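About Mowat

Who we are

Mowat is a small gardening school on the edge of town. We teach adults to grow vegetables, herbs and a few flowers in ordinary backyards with ordinary dirt. Greer Forsyth started it after eleven seasons of buying things that promised bigger tomatoes and getting the same tomatoes.

We should say up front that we doubt most gardening advice, including some we used to give. If you want to hear that coffee grounds fix everything, there are plenty of places that will tell you so.

Why we started

Greer used to work behind the counter at a garden center called Parora. People came in with a yellow leaf in a sandwich bag and went home with three bottles. Sometimes the plant got better. Plants often do. What bothered her was that no one ever left a second plant alone to see if it got better too.

So that is more or less what we do. When a claim comes our way, we grow some plants with the stuff and some without, side by side, in the same bed. We have run 42 of these side-by-side beds so far. In most of them we couldn't tell the two halves apart without the labels. That doesn't prove the products are useless. Our beds are small, our weather is our own, and we are not a lab. It does make us slow to spend money.

What we teach

The basic course is 5 evenings. It covers soil, watering, sowing, pests, and what to do when it all goes wrong in June. You will get your hands dirty the first night. We go light on handouts, having seen where handouts end up.

There is also a shorter class on containers and potting. It fills up faster than the basic course, which puzzles us a little, as pots are harder than beds. They dry out, they tip over, and the bag of mix costs more than the herbs you'll get out of it. We say all this in the first ten minutes and people stay anyway.

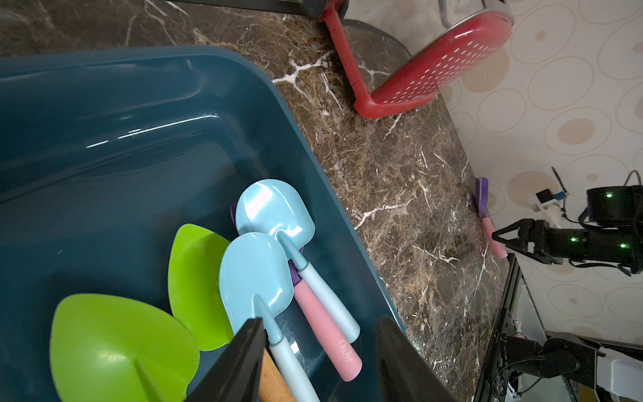 What we don't do

We don't sell fertilizer, sprays, moon calendars or kits. We don't take money from seed companies. A firm named Pravura once offered us free root powder for every student if we would put its name on our class page. We asked what tests they had done. They sent a brochure, then a second copy of the brochure.

We don't give certificates either. You can't hang a certificate on a bean.

About the word "organic"

People ask, so: most of our beds would pass, and one probably wouldn't. We use what seems to work and try to use little of it. We're wary of anyone who gets a warm feeling from a label, and we include ourselves in that.

How we judge our own classes

Badly, we suspect. We send a short survey a year after each course, and 93 people have answered. Nearly all of them liked it. But the people who gave up gardening probably didn't bother to write back, so we don't put the scores on our front page. The written comments are more use. Several said the pest evening was too long. It is now shorter.

Where to find us

We are at 933 Skisano Road, behind the tire shop. Parking is tight. Classes are kept small, and you can sit in on a first evening before you pay. If you think we're wrong about something, bring the plant.

Page last changed February 2020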